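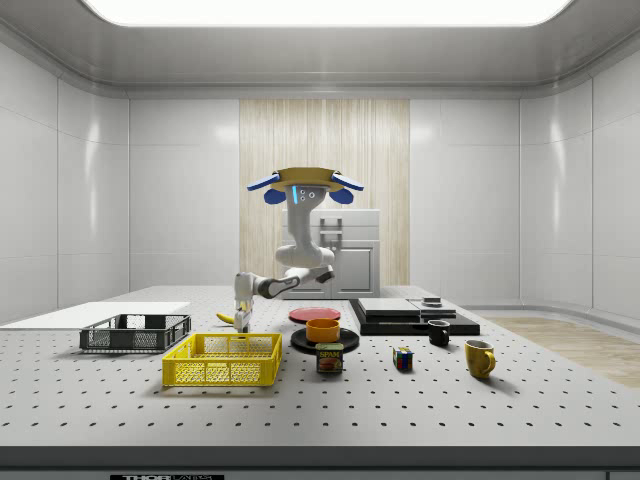
Ticket 247: Gripper closes early on the banana, sim only
Project: Climer (student robotics club, summer group)
Opened by: Natnael Tesfamariam
Assigned to: Azra Kovačević
Status: Closed
Date: 2018-07-20

Natnael wrote:
Hi Azra, and sorry in advance for the length of this one! We are on the pick task for the tabletop scene, the one where the banana has to end up in the yellow basket. The arm gets down to the table fine and the wrist points the right way, but the fingers start closing before they are over the banana, so they pinch nothing and the arm goes off to the basket empty and very pleased with itself. I ran it 100 times overnight with the same seed and got the same miss every time. The can and the cube pick up without trouble. I have already reinstalled Kassa (the planner), cleared the cache and gone back to the February scene file, where the miss is a bit smaller but still there.

Azra wrote:
Don't apologize, I wish everybody wrote tickets like this. Same miss with the same seed is good news, because it means we can chase it. Could you send me the log from where the approach starts, and tell me which grasp point the banana is using? If it says "default" I have a hunch.

Natnael wrote:
It says default. Log is in the Jaria folder, and the part you want is lines 300 to 307. The close command goes out at 300 and "target reached" only shows up at 307, which looks backwards to me.

Azra wrote:
It is backwards, well spotted. So you have two things going on. The default grasp point is the center of the bounding box, and on a curved thing like a banana that can land beside the fruit – the can and the cube are too polite to show it. Then the close step isn't waiting for the arm. Please set wait_for_arrival to true in the pick block, and give the banana its own grasp point on the body of the mesh. Leave the baskets, plates and mugs where they are for now so we only change one thing at a time (well, two).

Natnael wrote:
Did both. 100 more runs with the old seed and it picked up the banana in every one. Bradness, our other test scene, still passes too. I'll put the setting in the starter file so the new members don't trip over it. Thank you so much, closing this!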